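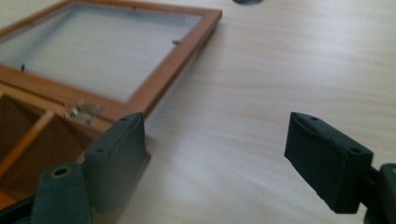
February
by Nathalie Kennedy

Box day. I've been putting it off since before the holidays and then this morning I had coffee left and no excuse so I cleared the table and got on with it.

Quick background for anyone new. I have too many small things. Not a collection exactly. Earrings, two watches that run and some that don't, my grandfather's tie pins, foreign coins, buttons off coats I no longer own. They lived in a cookie tin for years and then in three cookie tins, and every time I wanted one pair of earrings I tipped the whole lot onto the bed. So the plan for this year is glass on top, compartments inside, everything where I can see it. Wood, because I like wood. I don't care if it matches.

Mélanie Dhillon says I should just buy an acrylic organizer like a normal person. She sent me a link. It was $80!! For plastic! I paid less than that for the whole Hanthorpe haul, and that included a lamp.

Hanthorpe for those who don't know is the big indoor flea market out past the reservoir. Go early, bring cash, don't eat the chili. Gordon Fehr has the long booth by the back doors and he's where I get most of my boxes. He doesn't haggle much but he'll throw in a bag of odd hardware if you ask nicely, and I always ask. Hinges, clasps, little feet. I have used maybe four pieces out of every bag he's ever given me and I will keep taking them.

So what I did today, in order, more or less.

Dusted first, dry, with an old makeup brush. Get into the corners where the wood meets the glass because thats where the gunk is. Then a barely damp cloth on the wood, then a dry one straight after. I don't spray anything on it. I did that once, years ago, on a lovely little case from Macedo, and the spray ran in under the glass and left a tide line on the lining that I never got out. Still mad.

Glass is separate. Cloth goes in the cleaner, never the cleaner on the glass. If there's a speck that won't shift it's probably on the inside, so stop scrubbing. I always scrub for ten minutes before I remember this.
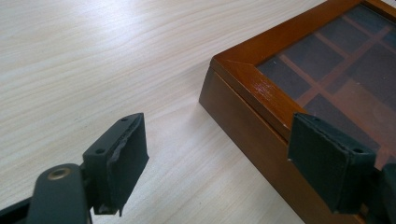

Then the fun part, what goes where. I like dividers you can see from the top — you get a little map of everything without lifting the lid. My rule is one kind of thing per compartment and nothing stacked. Watches get the spots nearest the front since I reach for those half asleep. Earrings in pairs, and if one's missing its partner it goes in the odd jar until summer and then it's gone. (It is never gone. The odd jar is from 2000-something and it's full.)

Buttons did not make the cut. Buttons are back in the tin. Fine.

A few things people asked after the last post:

Lining. Chenxi Tang wanted to know what I use. Felt, the cheap kind, cut a hair big and pressed in with the back of a spoon. No glue. If you glue it you'll regret it the first time you spill powder in there.

Scuffs. I mostly leave them. A tiny bit of wax on a fingertip takes the white look down if it bothers you, try it on the bottom first. I'm not refinishing anything. Jaxon Friesen refinished one and it took him three weekends and he sanded straight through a corner, so.

Squeaky hinges — pencil lead. Rub it on, open and close, wipe. No oil, oil gets on everything.

Where do I keep them all. On the dresser, out of the window. Sun fades the lining and probably doesn't do the wood any good either.

Still to do: labels, maybe. I wrote some and they looked fussy so they're in a drawer. Also I want one more flat case for the tie pins because right now they're in with the coins, which breaks my own rule. Gordon said he might have something next month, he's clearing out a house over in Otosholm. He said "might" twice so I'm not holding my breath.

Anyway that was my morning. The table is going to need to be a table again by dinner and I've still got a pile of earrings to pair up. If anyone's missing a green one with a bent hook I beleive I have yours, Mélanie, it's in the odd jar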